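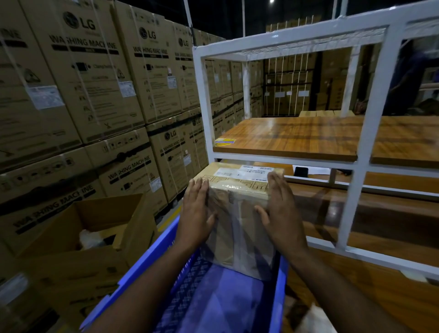 # Traveling to a tournament with your family: questions and answers

Wrestling families ask us the same things every season, usually the week before they leave. The answers were put together by Aurora Ramalho, who handles travel for the Fulgate club, with help from Reda Belkadi on weigh-ins and mat schedules. They apply to the senior tournament in Darkau unless an answer says otherwise.

## Before you leave

**When should we book flights?**

After the entry is confirmed. Entries can be moved to a different weight class until the list closes, and each class wrestles on its own day. If you book early, pay for a ticket you can change.

**How many days ahead should the wrestler arrive?**

Four is the usual number for a long flight. Two will do if the time difference is an hour or less. Some wrestlers like to come earlier and finish their weight cut on site, but that means more hotel nights and more meals to plan, so talk to your coach first.

**Can family fly with the team?**

Yes, if there are seats left on the group booking. You pay the group fare and travel on the same ticket, so you can't change your return date separately. Parents with babies often prefer their own booking for that reason.

**Does the club pay for anything besides the wrestler?**

The club pays for the wrestler, one coach and one training partner. A nursing mother who is competing may bring one extra adult to look after the child, and that person's hotel room is covered. Flights for that person are not.

**What paperwork do children need?**

Every child needs a passport, including newborns. If only one parent is traveling, carry a signed letter from the other parent. Names on tickets have to match passports exactly. If you have married recently and your passport still shows your old name, book under the old name.

## Tickets and seats

**How do we get family tickets?**

Each wrestler gets two family passes at accreditation. The passes are good for all sessions on the days that wrestler is competing. Additional tickets are sold at the box office and online.

**Where do family passes let us sit?**

In the lower stand along mats A and B. The seats aren't numbered. There are 200 of them, and they fill up before the evening finals, so come when the doors open if you need to sit together.

**Can we go down to the mat?**

No. Only wrestlers, coaches, officials and medical staff are allowed past the barrier. After a final you can meet your wrestler at the mixed zone exit, on the corridor side. Expect to wait 30 minutes or more. Medalists go to the podium, then to press, then to doping control, and doping control can take a long time when someone has just cut weight.

**Is Fan the same thing as a family pass?**

No. Fan is the name of the general ticket category. Fan seats are in the upper stand and are numbered. A Fan ticket doesn't get you into the lower stand, even if there are empty seats.

## Competition days

**What time do things start?**

Weigh-in is in the morning, with the medical check just before it. Wrestling starts at 10:30 and the evening session at 18:00. The bout order goes up the night before, but bout times are only estimates. A string of quick falls can move a match up by half an hour. Be in your seat early.

**How does the bracket work?**

A class with 32 entries wrestles a round of 32, a round of 16, quarterfinals and semifinals on the first day. Repechage and the medal matches are on the second. A wrestler who loses early comes back only if the person who beat them reaches the final, so don't change your flight home until the semifinals are over.

**Is there a second weigh-in?**

Yes, on the morning of day two, for everyone still in medal matches or repechage. This is why your wrestler may not want to go out for dinner between the two days.

**Can we see our wrestler between matches?**

Usually not. Most of them stay in the warm-up hall from the first whistle to the last. Some will send a text, some turn the phone off. Ask beforehand what they want, and go along with it. Reda's advice to parents is to agree on one person who sends messages, and to keep them short.

**Our wrestler has an injury the opponents don't know about. What should we say?**

Nothing, to anyone, including other families from the club. Don't post photos of taping or ice. The medical team already has what it needs.

## Babies and small children

**Is there a quiet room?**

There is a family room on the first floor, behind section 16. It has a changing table, a sink, a microwave and a few chairs. It has no screen, so you won't be able to follow the matches from there.

**Is the hall loud?**

Yes. The buzzer and the announcer are louder than the crowd. Bring ear protection for babies and try it on at home first, because some children won't keep it on.

**Are strollers allowed?**

They are allowed in the building but not in the stands. Leave yours at the coat check by the main door and ask for a tag.

**Can we bring our own food?**

Baby food, formula and breast milk are fine in any amount. Other food is not allowed through the main door, but you can leave and come back on the same pass. There is a supermarket across the tram line.

**My partner is competing and I'm on my own with two kids. Is it realistic?**

Families have done it. It goes better with a room within walking distance, and if you pick one session a day and skip the other. Most choose the evening. Morning rounds are streamed, so you can watch those from the hotel during a nap. Tell Aurora before you go – she can often put you in touch with another family staying nearby.

## Getting around Darkau

**Which hotel should we use?**

The team stays at the Gimatis. Families may book there too, but on a different floor, and the team dining room is closed to guests. It is a ten-minute walk to the hall. If it's full, anything along the tram line works.

**Can we use the team shuttle?**

Only with accreditation. Family passes don't count as accreditation. The tram runs until midnight, which leaves enough time after the last final.

**What should we pack for the hall?**

- a sweater (the lower stand is cold in the morning)
- a refillable water bottle, empty when you go in
- a phone charger with the right plug
- both family passes, even if only one of you is going in

Flags are allowed without poles. Air horns are taken at the door.

## Afterward

**When can the wrestler fly home?**

The morning after the last match, unless doping control or the doctor says otherwise. Wrestlers who took a hard knock to the head stay until the team doctor clears them. The club changes that ticket and one family member's ticket at no cost to you.

**What if they lose in the first round?**

They stay with the team until their weight class is finished, and then they can move to your room or travel with you if they want to. Let the coach know either way. Many families add a day or two in town, and the Gimatis will usually extend a room at the same rate if you ask at the desk by noon.

**Who do we contact if our question isn't listed?**

Write to Aurora through the club's travel page. During the tournament she answers in the mornings, before the first session, and again after the finals. Questions about weight, brackets or protests go to Reda.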